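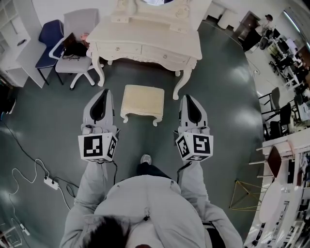 Page last changed: July, by course staff

Home Syllabus Handouts Equipment Booking Contact
Search this course Go

Handout 8: Trying out the Drallska hand-held gripper kit
Posted July by the teaching team, Sostdale robotics course

Last unit we looked at robot arms driven from a desk, and most of you found it slow going. This unit is a lot more fun. You get a gripper for each hand, you walk up to a piece of furniture, and you do the job yourself while the kit records how your hands moved. No arm, no joystick, no emergency stop. The recordings then go to a learning method, and the learning method tries to get a robot to do the same job. We'll spend the second half of the term on that part. This handout is about the kit, what we like about it, what we'd change, and how to get a clean recording out of it.

The Drallska is made by Drulton and our set is on trial until the end of the unit. Your review sheets decide what we say to them, so please be frank in them! If something pinches, say so.

What you wear and hold

There is a gripper for the left hand and one for the right. The fingers are white with black rubber on the inside, and the rubber is where most of the good work happens. It gives a little, so a thin handle or a drawer knob settles into it instead of skating off. Below the fingers is a white cube with black-and-white square markers on its faces. Keep those faces clean. A smear of tape glue on a marker is enough to spoil tracking for that hand, and you won't notice until you replay the file.

Each gripper has its own camera, and there is another one worn on the head. The gripper camera has a very wide view and sees your fingers, the thing you're grasping, and quite often the ceiling and half the room as well. The head camera looks down past your chin at both hands. When we train on the recordings we use all of these together, so one bad view can sink an otherwise lovely take. The cables come back from the grippers toward your body. Run them down the inside of the arm, leave slack at the elbow, and do the reach test before you press anything: both arms straight out, then both straight up, then hands crossed. If a cable goes tight in any of those, fix it now.

Setting up

1. Charge the pack the evening before. A full pack gets you through a lab session of 2 hours with some left over.
2. Put the head camera on first, then the left gripper, then the right. (Left-handed people, swap them. The one you put on last is the one you'll have trouble with.)
3. Squeeze both grippers shut and let them open, slowly, three times. The software uses this to learn your full range. Quick squeezes give it a bad reading and your gripper will look half open in the whole recording.
4. Hold both cubes up in front of you, at chest height, until the tracking light stays green.
5. Say the task name and take number out loud. It sounds silly, and it saves an hour at the labeling stage.

Then walk to the furniture. Look at the floor while you walk: there are power strips and loose cable around our work area, and your view is mostly gripper once your hands are up.

Working at the vanity

We use the vanity table for the first exercise and it's a great choice for beginners. The drawers have small round knobs, which are much harder than bar handles. You can't hook a round knob with one finger, so you have to close on it squarely and pull in a straight line. The stool is part of the exercise too. Plan where you want it before you start. Some of you will find it easier to move the stool out first and then deal with the drawers, others will reach over it, and we'd like both kinds of take in the set.

Things to try, in whatever order suits you:

Open one drawer fully, pause, close it fully.
Open both drawers, one per hand, at the same time.
Move the stool out, turn it, bring it back to where it was.
Take an object from the tabletop, put it in a drawer, close the drawer.

Pause at the start and end of each one. A slow breath is long enough. The cutting script looks for stillness, and if you roll straight from one action into the next it will hand you a single long clip with everything in it.

A word on mirrors. A mirror shows the camera a second copy of the room, and if you stand in the wrong place it shows a second copy of your markers. The Drallska handles this better than the older Kalniņš set we have in the cupboard, which would sometimes jump a hand clean across the room and back. Even so, approach a mirror at an angle for your first takes and face it straight on only once you have some good files saved. I love that we can set this as an exercise at all, to be fair. With the old set we had to cover anything shiny with a sheet.
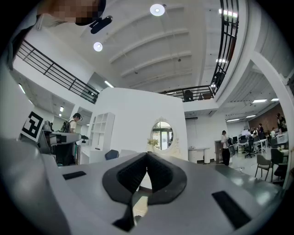

Lighting matters as well, and it catches people out in a different way. When you lift a gripper with the fingers pointing up, the wide camera takes in ceiling lights, and the exposure drops to cope. Your fingers go dark, the object goes dark, and the training code has very little to learn from for the next few moments. Carry the grippers level when you can. If the job needs a high reach, go up slowly and give the camera time to settle before you close the fingers.

Other people in view are fine. You're in a shared office space and folks are going to be at their desks or walking past. What we don't want is somebody stepping between you and the object while you're mid-grasp. A quiet "recording" as you walk over does the trick. Faces get blurred before files go into the shared folder, and the blurring step has to be run by you, on your own takes, before you upload.

How it did in our own trial

The teaching team recorded 231 takes with the Drallska before writing this up, all on household-type jobs. We threw out 11. Most of those were our own fault (a cable under a shoe, a task name nobody said) and the rest were tracking drops with one hand behind the body. We think that's really good for a kit people can learn in a morning.

What we liked best is how natural the hands feel. After a few takes you stop thinking about the gripper and start thinking about the drawer. You also feel the contact. With the desk-driven arm you were guessing from a screen whether you had hold of something, and with this you know. It shows in the files: the motions are smooth, with few of those little stop-and-check wobbles.

What we'd like Drulton to fix:

The cables. They work, they're tidy enough, and they're still cables. A wireless version would be wonderful.
The weight. It's fine for the first half hour and then your wrists start to talk to you. Swap out with your partner well before it aches.
The replay screen shows one camera at a time. We want them side by side.
The finger pads pick up lint. Wipe them with a damp cloth between sessions and let them dry before you pack up.

The manual is short and mostly clear, though the page on resetting a lost hand is wrong about which button to hold. Hold the small one.

For your review sheet

Each pair hands in one sheet. Write it for a reader who is deciding whether to borrow or buy the kit and has never put it on. Cover comfort, setup, how easy it was to grasp small things, how the replay looked, and one job you think it would be bad at. Go and try that job before you write it down. Last year's pairs were sure that cloth would be impossible, and then two of them folded a towel beautifully.

Attach your best take and your worst take, with a line or two on each saying what you saw in the replay. The worst take is worth as many marks as the best one.

Bookings for the kit open at 8 in the morning on the equipment page. One slot per pair until everybody has had a turn, then it's open to anyone who wants more practice. Put the grippers back in the case fingers up, and coil the cables loosely.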